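Drekusent Mesh Pen Cup, Black
Desk Accessories – Item 353

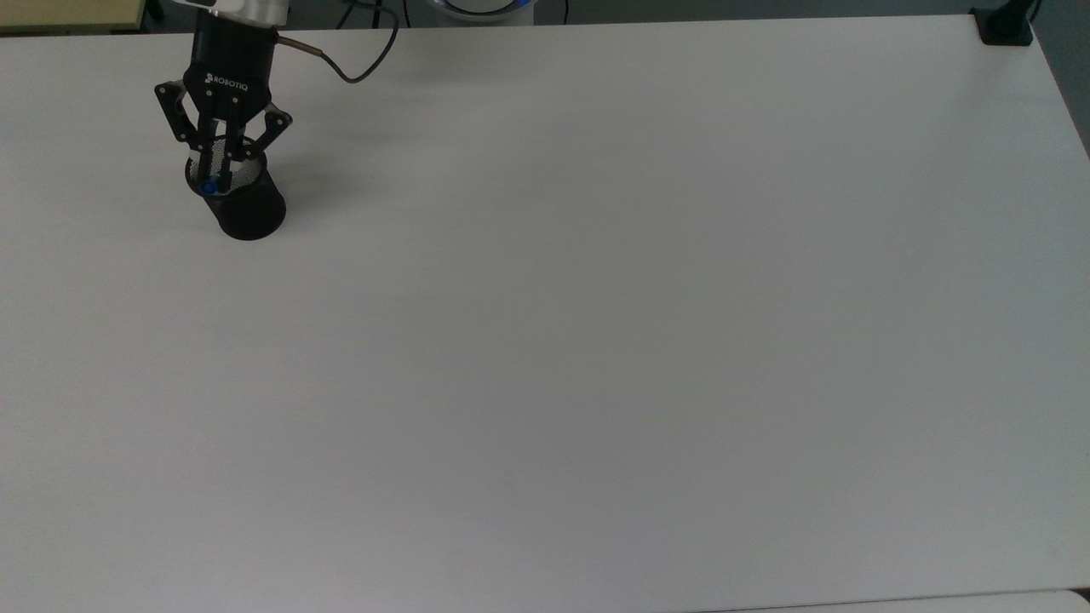
Mesh pen cup, black, on a white tabletop. Small blue item in cup not included.

The Drekusent Mesh Pen Cup is a round, open-topped holder for pens, pencils, markers and other small desk items. It is supplied through the Flistport catalog to offices, schools, libraries and public service counters, and is kept in stock throughout the year. The cup belongs to the Drekusent desk series, which also includes a letter tray, a paper clip dish and an upright file holder in the same black finish.

Description
The wall of the cup is made of perforated metal in a fine grid pattern. The cup stands upright without a separate stand and may be placed on a desk, a shelf or a reception counter. The mesh admits light near the rim, and the contents can be partly seen from the side. Short items, such as erasers and pencil sharpeners, may be stored in the cup but will settle below the rim when longer items are removed. Customers who mainly store short items are advised to consider the paper clip dish.

Specifications
Item number: 353
Series: Drekusent desk series
Shape: Cylindrical, open top
Color: Black
Material: Metal mesh
Compartments: None
Assembly: Not required
Sold as: Single cup or carton of 6
Warranty: 2 years

Use and Placement
The cup is intended for indoor use on a level surface. It should not be used to hold liquids, plants or lit candles. Pens should be capped before they are placed in the cup, as ink may pass through the mesh and mark the surface underneath. Where a cup is placed on a light-colored table, a felt disk (sold separately) may be fitted to the base. Scissors and letter openers should be stored with the point facing down.

For shared desks, one cup for each seat is the usual arrangement. At public counters, Flistport recommends placing the cup on the staff side and issuing pens as required. Cups ordered for classrooms may be labeled with a tie-on tag. Adhesive labels do not hold well on the mesh and are not recommended.

Care
Dust may be removed with a dry brush or a soft cloth. Ink marks should be wiped with a damp cloth and mild soap, and the cup dried fully before it is used again. Abrasive pads and solvent cleaners will damage the finish and are not covered by the warranty. The cup is not suitable for dishwashers.

Ordering
Single cups are shipped in a plain paper sleeve. Cartons contain six cups packed with card dividers – cartons cannot be split or combined with other items in the series. Orders received from registered institutions are normally shipped within 9 working days. Deliveries to the Rakberg and Declercq depots may be collected by the ordering department on presentation of the order number.

Institutional customers placing a standing order should state the number of cartons required and the month of delivery. Standing orders for December must be confirmed in writing by the account holder. Questions about standing orders should be addressed to Charmaine Makhubela, Institutional Accounts.

Returns
Unused cups may be returned in their original sleeve or carton. A cup that arrives bent or with a damaged rim will be replaced at no charge. The customer should keep the packaging and report the damage to Anouk Vandenberghe, Customer Service, quoting the item number and the order number. Marks caused by ink, labels or cleaning products are considered normal wear.

Related Items
Drekusent Letter Tray, black
Drekusent Paper Clip Dish, black
Drekusent Upright File Holder, black
Felt disk for pen cup, gray

Replacement of Earlier Item
Item 353 replaces the earlier Rakberg pen cup, which is no longer supplied. Felt disks purchased for the Rakberg cup fit the present item. Departments with open orders for the earlier cup will receive item 353 at the price originally agreed.

Page last revised: 2019-02-25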